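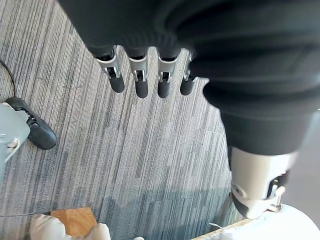
Student Projects | Work and Society

Does a Certificate Get You Hired? Checking the Iswood Job Promise

Project report by Leonie Doolan and Kane Tomoana
Supervisor: Marama Hoani

Before the last council election in Iswood, every candidate backed the Whitelaw Skills Pledge. The pledge said that young people who finished a short course in warehousing, care work or office software would be "job ready." The leaflet that came through our doors in July went further and said 1000 young people would be "on the path to work." We wanted to know what that path was and how many had reached the end of it.

We had doubts from the start and should say so. Kane's older cousin took the office software course and went back to the same weekend shifts she had before. One cousin is not evidence, but she is why we picked the topic.

What we did

We asked the council for its figures, read the public reports and interviewed 9 people who had finished a course. We found them through a notice at the library and through friends, so they are not a fair sample. People who are annoyed are more likely to answer a notice. We also wrote to two employers named in the leaflet, Nivside and Plimeo. Nivside answered our questions by email. Plimeo sent us a link to its careers page.

What the figures say

The council's report counts 340 completions. We spent a long time on this word. A completion means a person attended the last session. It does not mean they passed anything, and it does not mean they were hired. The report has a column called "positive outcomes," which puts paid work, unpaid placements and signing up for another course under one heading. We asked for these to be split up. The reply said the data was "not held in that format." Maybe that is true. It seems odd that a program sold on jobs did not keep a count of jobs.

The 1000 in the leaflet does not appear in the report at all. Our best guess is that it was a target, but the leaflet never uses that word.

What people told us

Of the 9 people we spoke to, 2 had found work they connected to the course. Freya Kettle, who did care work training, was one of them. She liked her tutor and said the interview practice helped, though she also thought the care home would have taken her anyway, as it was short of staff.

Anahera Stubbs finished the warehousing course and applied to Nivside. She was told she needed a year of experience. Nivside's email to us said it "values the Pledge certificate alongside relevant experience," and we read that as a polite no.

Several people brought up buses. The early shift begins at 6 a.m., before the first bus from the east side of town. None of the reports we read mention transport.

Problems with our project

Our group was small and we had no one to compare it with. To do this properly we would need people who applied and did not get a place. Marama Hoani also pointed out that a few months may be too short a time to judge any training, and we accept that. The council has not waited, though. It already calls the Pledge a success on its website.

What we think

We can't say the courses do nothing. We can say the published figures don't show that they lead to jobs, and that the people running them could find out by phoning everyone who finished. We have sent that suggestion to the council and will add any reply to the copy of this report kept in the school library.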